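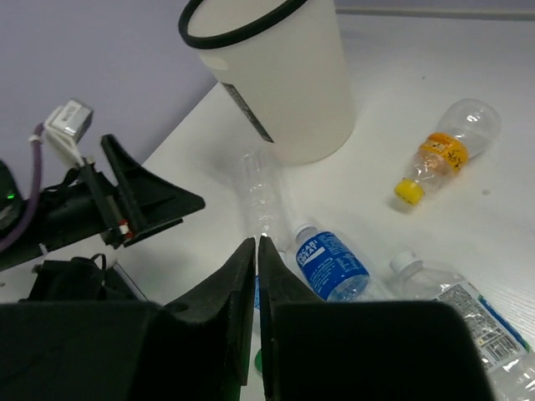

Slide 1. Wrist camera view on the bottle cell, fingers nearly closed, second arm at left.

Speaker notes, Jurgita Org, Bruklow workshop day, Jun 12, 2025

Start with the view itself. The operator's working area is the gap between the two fingertips and whatever lies beyond it. The clear bottle without a label, in front of the white cup, is the hard one: on a white table only the ribs and a few reflections give it away. The Pocari Sweat bottle has a blue label and is easy to pick out. Leave the slide up for the next part.

Finger care. The finger faces are matt black and should stay that way. Wipe with a dry lint-free cloth at the start of each shift. No solvent. Check that the tips meet evenly – a step between them means one finger has crept on its screws. Tighten, close, look again. We change the pair after up to 300 hours of running.

Camera. The mount has 3 screws, and all of them work loose. After any knock, run the Trollura calibration before picking anything. It takes eight minutes. Mārtiņš Dambrauskienė wrote the short version of the procedure, which is taped inside the cabinet door. The old one still refers to the Dara controller and should be thrown away.

Second arm. Point to the purple cable at the left edge. Strain on the cable run is our commonest fault. Move the arm slowly to each end of its travel and watch the loop: it must not pull tight or drag on the table. The small green light is worth a glance, but a lit lamp tells you nothing about a worn connector. Unplug only with the power off.

Table. White shows dirt early. It also shows shadows, and the cup and the second arm throw them. Keep the lamps where they are marked.

Spares: fingers and cables come from Žukauskas, order code 384. Allow until September for the next batch.

If asked about clear bottles: lighting trials are still open, no figures yet. Hand over to Mārtiņš for the calibration demo.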